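Quick dice game for the round table

Good one for when dinner is late and people are getting grabby. Takes 2 minutes to learn. We play it at the Kungate place mostly.

You need: small dice, a table, paper for scores. Any dice. Black with white pips are easy to read on a pale top, so thats what I use.

How to play

Clear the cups off first. Dice travel.

Roll the whole bunch at once, low, from a cupped hand. No throwing from the shoulder. Round table = no corners, they go right off.

Pick out your sixes and set them aside. Roll the rest. Keep going till a roll gives you no sixes, then stop and add up what you set aside.

Leaning dice don't count. Roll that one over. Same if it lands on the floor.

Write your points down, pass to the left. First to 40 wins, but finish teh round so everybody gets the same turns.

Kids' version: stop at 24, and let them reroll once if the first roll is a dud.

If it's too loud, put a dish towel down. Dice roll less, so give them a real shake first.

Scoring sheet is coming in December, maybe.

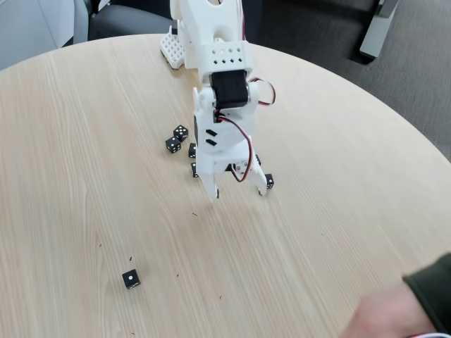 Boris Havlíček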